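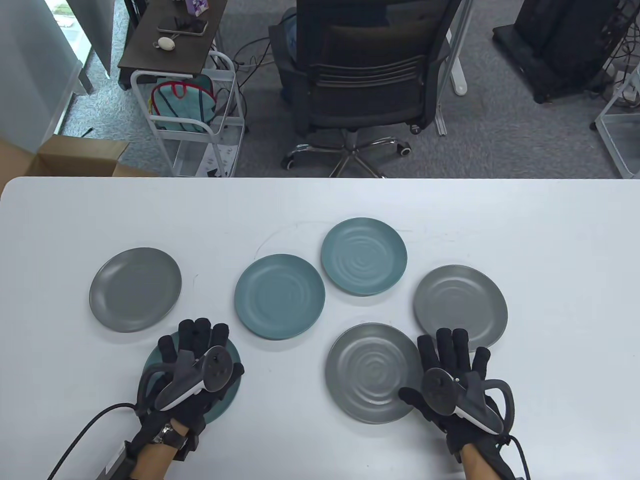 Figure 3. Round plates in gray and teal, spread over the white table before sorting by color.

3.2 Sorting round plates by color

Plates are the dullest objects in our inventory, and we came to them late for that reason. Bowls nest, cups have handles, cutlery has a right way up that everyone's grandmother agrees on. A plate is a disc with opinions about friction. The set in Figure 3 comes in gray and in a family of teals that the supplier, Tiletti, lists under one name and that our eyes divide into at least two. Several plates carry a ripple or swirl pattern in the middle – pleasant on a dinner table, and a nuisance on ours, as two plates of different color with the same swirl attract more attention than two plates of one color without it.

The instruction was one sentence long: put the grays together and the teals together. We left out what "together" meant. Of the 454 arrangements kept after screening, 182 ended in stacks, and the rest were divided among rows, loose heaps and a layout one rater coded as "constellation" before being asked to stop.
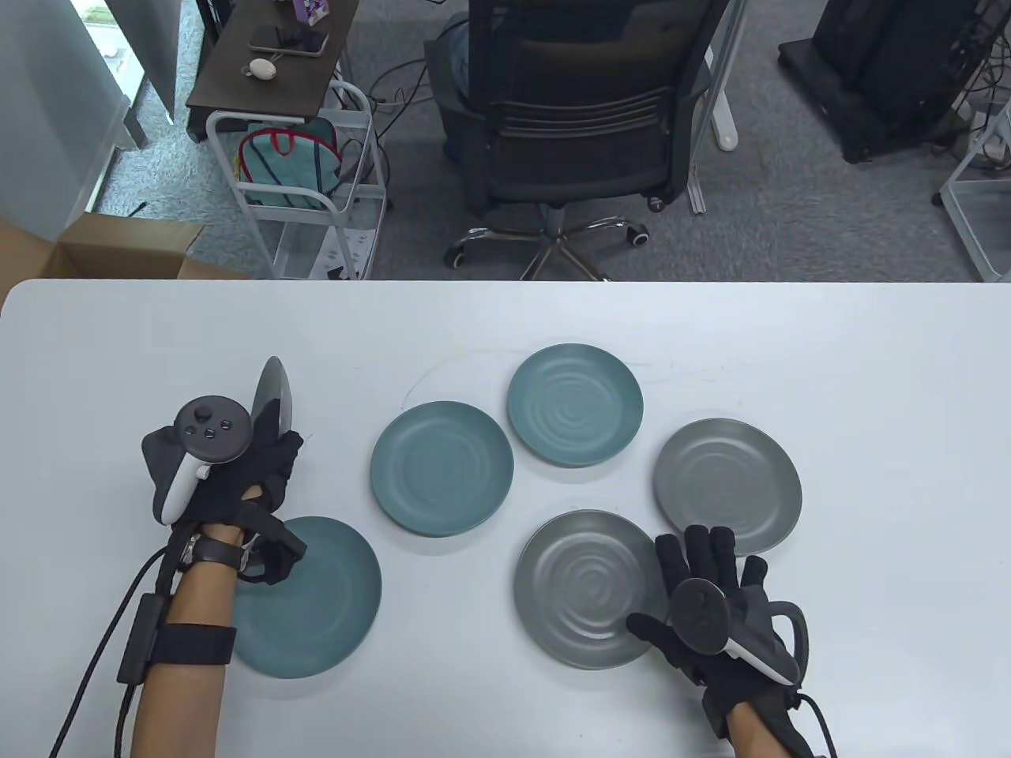
Jhosep Ríos
Lead author, household objects study

I should own up to the starting layouts, which were mine. In the first round I put the plates down wherever my hand happened to be, and they came out in a suspiciously neat arc nearly every time. From June on we used the Oltumard sheet, a printed list of 24 starting layouts, and I was relieved of my artistic duties. No plate may overlap another at the start, and a plate may begin face up or face down.

Face down turned out to be the interesting half. The color is still perfectly legible from below, so nothing in the task requires turning a plate over.

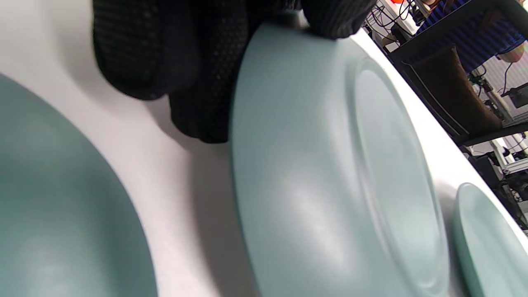 People turned them over anyway. The foot ring seems to bother them. A plate lying on its face reads as a mistake, and most sorters corrected it before they had moved anything else, usually by lifting one side of the rim and walking the plate over on its edge. We had allowed 15 seconds per arrangement on the strength of the Rolland protocol, whose plates evidently all began life the right way up. The limit was dropped.

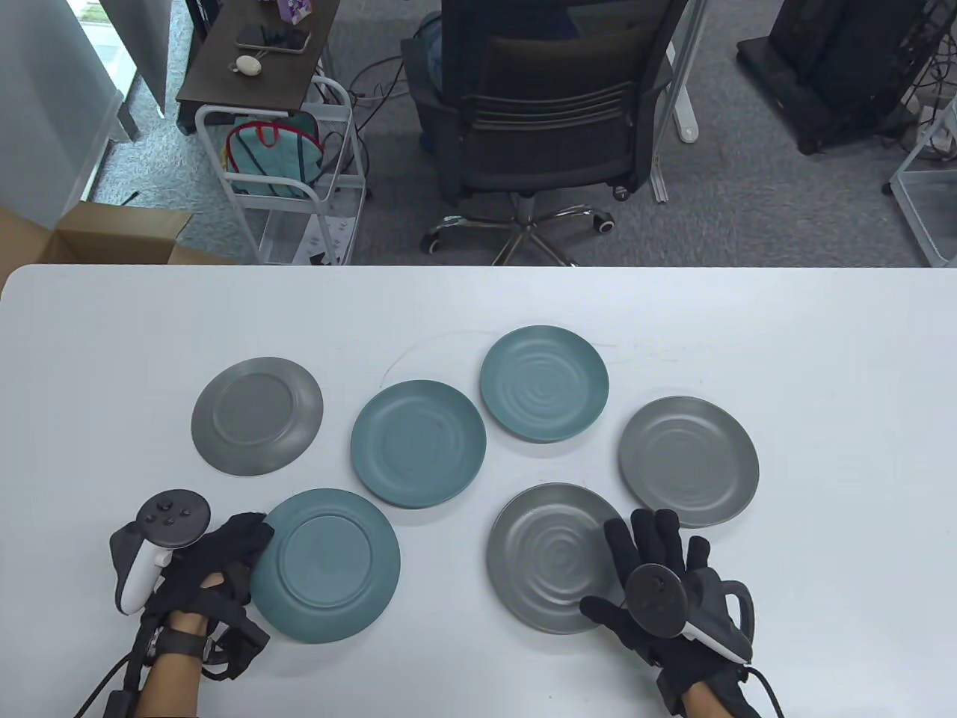
Witer Group, Department of Domestic Studies

Mixed starts, with some plates up and some down, were also where the raters disagreed most. If a gray stack contains one plate facing the wrong way, is it sorted? By color, yes. By the standards of anyone who has ever opened a kitchen cupboard, no. We scored color only and recorded facing in a separate column, which the second rater filled in with visible satisfaction. Section 3.3 repeats the procedure with bowls.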